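Notebook, instrument bench, Asamoah building
1 September 2021

Subject: the slow drift on the 4-20 mA loop of the Desstead pressure transmitters

I write this down in full, so that the next person does not need to begin from zero as I did. In February we got the first complaint from Desstead that the tank pressure was moving during the night while the tank was closed and isolated. At that time we answered that it was temperature of the process, and we closed the matter. Now I think this answer was too quick.

We have 2 transmitters from the same batch on the bench. I call them A and B. Both are supplied through the Pralteo isolator and read by the Skasen input card over a 250 ohm resistor. Both pressure ports are open to the room, so both should give me 4.00 mA and stay there.

What I saw yesterday evening and in the morning

A stays where it should. B starts correctly and then goes up very slowly. After one night it was at 4.06 mA. This is small, but on the range which Desstead uses it is enough to make the operator nervous, and I understand him.

I did not trust the card, so I put the bench multimeter in series with the loop. The multimeter and the card did not agree. The multimeter said 4.01 mA and the card said 4.06 mA at the same moment. So most of the drift is not in the transmitter. I should have made this measurement in February already.

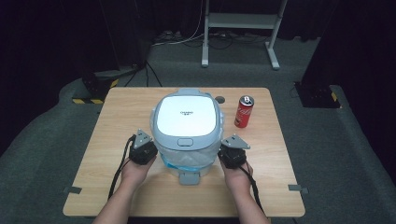
Swapping the channels

I exchanged A and B at the terminals of the card and left everything else in its place. If the fault was in the transmitter or in the isolator, it should move with the wire. It did not move. The high reading stayed on channel 2, now with A connected to it. I repeated the exchange back to the old position and got the same result again. I let each position run two hours before I wrote the value.

Then I removed the loop completely and connected the loop calibrator to channel 2, set to 4.00 mA. The reading was good at the beginning, and later it was going up. With the calibrator on channel 1 the reading was flat.

So the suspects are:
- the input of channel 2 on the Skasen card
- the shunt resistor of channel 2
- the terminal of channel 2 and the wire between terminal and resistor

The resistor

I took the shunt out and measured it with four wires. Cold it was 250.1 ohm, with which I can live. Then I warmed it softly with the hot air tool on the lowest step, and the value was climbing much more than I expected. The resistor from channel 1 did almost nothing under the same treatment. I looked at both under the magnifier. They have the same size and nearly the same body color, but the color bands are not the same. The one from channel 2 is an ordinary carbon type. The one from channel 1 is the precision metal film type which is written in our parts list.

I do not know how the wrong one came there. Possibly when the card was repaired, but in the repair sheet there is only "shunt replaced" and no part number. Please, everybody, write the part number in the repair sheet, also when the part is cheap.

It explains also why the drift comes in the night. The cabinet door is closed in the evening, the inside becomes warmer, the resistance goes up, the voltage over the resistor goes up, and the card believes there is more current. In daytime the door is often open and the value is going back.
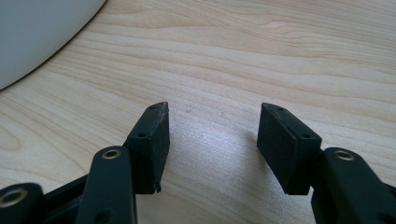 With the correct resistor mounted in channel 2, I closed the cabinet door and put both transmitters back, A on channel 1 and B on channel 2. From noon until the end of the afternoon the card and the multimeter were agreeing inside 0.01 mA. I want to see a whole night before I say it is finished. The Skasen is set to store one value each minute, and I turned off the averaging, which can hide such a thing very nicely.

There remains the 0.01 mA which B really has. It is inside the specification of the transmitter, so I do not touch the zero screw. If Desstead wants it better, they can trim it on site, with the real mounting position. When we trim it here with the body lying on its side, it will be wrong again after mounting.

One more observation, not connected with the drift. The Pralteo isolator has its shield terminal on the input side only. On our bench somebody had connected the cable shield on both ends, one to the isolator and one to the cabinet rail. I opened the rail end. I see no difference in the readings, but in a plant with motors I would expect one. The wiring drawing shows it correctly, it is only our bench which is wrong.

To do

- Read the stored night values tomorrow before opening the cabinet door.
- Ask Desstead to open their own card and read the color bands of the shunts. Send them a copy of the parts list, the page with the resistors.
- Check the drawer with the 250 ohm parts. I found both types mixed in it. Until it is sorted, take resistors only from the closed bags.
- Correct our answer from February. I will write the draft, and it should say clearly that the process temperature was not measured when we gave this explanation.
- The calibrator shows low battery. It was still in agreement with the multimeter when I finished, but it needs charging before the next use.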